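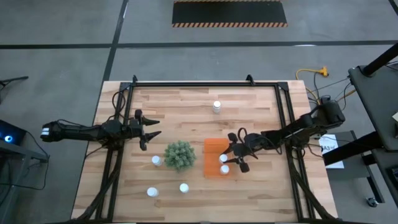
The Arm That Waits Its Turn

I figured I'd come to Orthorpe to look at hardware. Instead I spent most of my visit reading a scheduler over Sofia Dimitriou's shoulder, and I loved it! Her planner, Selliria, has one job: put small white containers on an orange tray without letting two arms argue over the same patch of wood.

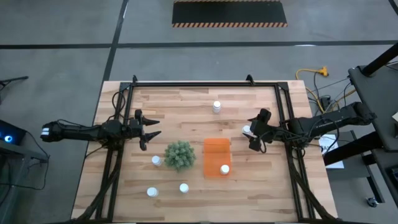 Who goes first?

Each arm asks for a chunk of table before it moves. If the other one has it, tough luck, it holds still. The first version replanned every 20 milliseconds and dithered like me at a buffet. Now it commits to a path for 200 (much calmer). 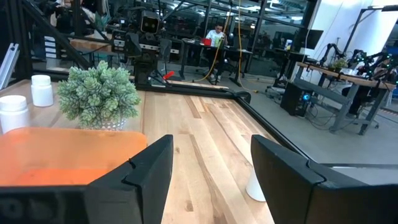

Selim Bozkurt handles perception, and he's fussy about the wrist views. Fingers hide things, so his code keeps a guess about anything it has lost sight of and lets that guess go stale after 700 milliseconds. I asked what happens then. "It looks again," he said, and went back to his logs.

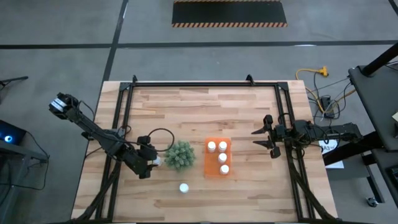

Four on the tray, one still on the wood.

They want the grasp code rewritten by June.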